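Nustley (film series)

Nustley is a series of science fiction adventure films produced by Schwaiger Pictures. It consists of three feature films and a television special, and is set in the river town of Gutemden, where a family of clockmakers guards a machine built in 1771.

Production

The first film was shot over one winter, mostly on standing sets. A former grain terminal was fitted out as the Gutemden town hall, with a working clock face on its eastern wall. The second film moved much of the work outdoors, and its flood sequence took six nights to complete. Costumes were kept between productions and altered to show the passing of time in the story.

The third film, Nustley: Zenitura, was released on 8 Jul 2022. It introduced the Zenitura, a travelling people mentioned in the earlier films but never shown. Their masks were carved by hand and worn without digital alteration - a decision the studio had first opposed on grounds of cost.

Reception

Reviewers praised the colour and scale of the first film but found its ending hurried. The second was less favourably received. Critics regarded the third as a return to form, although several objected to its length.

Home release

A boxed set containing all three films went on sale the following November. The television special was left out and remains available only through the broadcaster's archive.
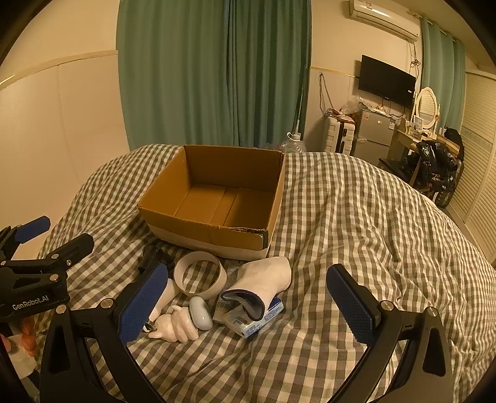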